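Femke Hendriks
Religion and Public Life, project report
August 1, 2021

My question was whether the Vavley parish merger made people stop going to church, as everyone in town seems to believe. The diocese closed St. Anne's at Sadovden and moved its Masses to Vavley. A local paper called the result "an exodus." I wanted to see what that word was resting on.

It was resting on one head count, done on a Sunday in April, when 149 people came to Mass at Vavley. The paper set this beside a figure for the two old parishes together, but it never said what year that figure came from or who did the counting. I asked twice and got no reply.
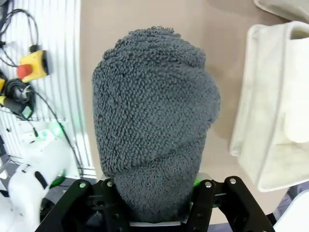
*Fig. 1. Dark gray terry towel held in a gripper.*

## What I did

I went to Mass at Vavley on four Sundays, read the parish bulletins kept at the Irnitz library, and sent out a survey. I got 60 forms back. That sounds decent until you look at who filled them in: nearly all were handed out at the church door, so people who had quit going were the least likely to get one. I should have seen this before printing them.

I also interviewed Father Vasiliauskas, who runs the merged parish. He was friendly and gave me an hour. He says attendance is "holding up well." He has obvious reasons to say so, and when I asked for the yearly totals he told me they were with the diocese. The diocese told me they were with the parish.

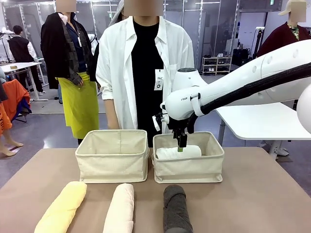

*Fig. 2. Rolled white towel and two beige baskets.*

## What the forms say

Most people who answered said they attend as often as they did before. Several complained about the drive from Sadovden, and two said they now go to the Lutheran service down the road because it is closer. I would not build much on two people. The written comments were angrier than the check boxes, mostly about the sale of the old organ, which I had not asked about at all.

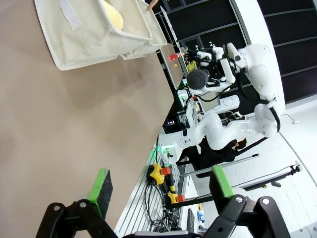
## Problems with my own evidence

Memory is the big one. People were telling me how often they went to church years ago, and people tend to round that up. The bulletins list collections but not attendance, and a smaller collection could mean fewer people or just less money in town. I left the collection chart out of this report for that reason, though my adviser liked it.
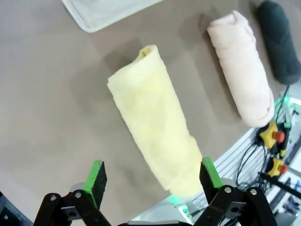

Page 4

So I can't say there was an exodus, and I can't say there wasn't. The paper's claim is weak, but so is the priest's. Anyone repeating this project should get the yearly counts in writing before doing anything else, and should knock on doors in Sadovden on a Sunday morning.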